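Ticket: replacement fingers and spare grippers, budget question
Supplier: Zindow
Status: open, waiting for quote
Opened 7/20/21

We want to order more hand-held grippers for the Helteslow site before the new budget closes. The last order in March was 30 pieces. Zindow now says the smallest order is 40, and the price of 2,972 does not include the finger sets. Please confirm if this is correct.

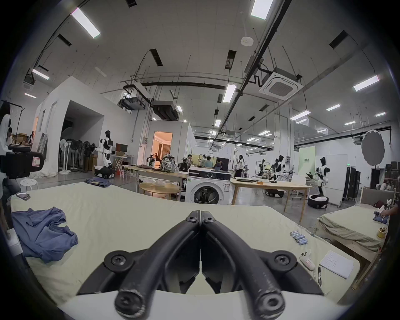

Gripper over the first bed, clothes and small items laid out.

Update: Zindow answered that finger sets are sold apart. We have about 1,000 left for this quarter, so we cannot take both. I asked if the screws and brackets can be reused with the new fingers. No answer yet.
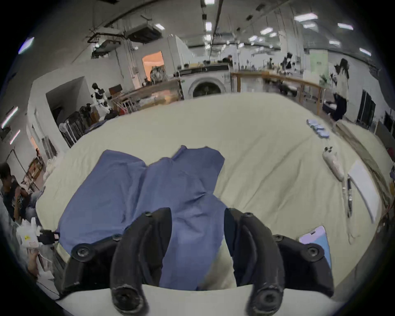 Nasrallah
Equipment Planning, Clilmont

I propose to buy only fingers now and move the full grippers to the next budget. The shirt folding work can continue with the present units. Please do not close this ticket until the quote is corrected.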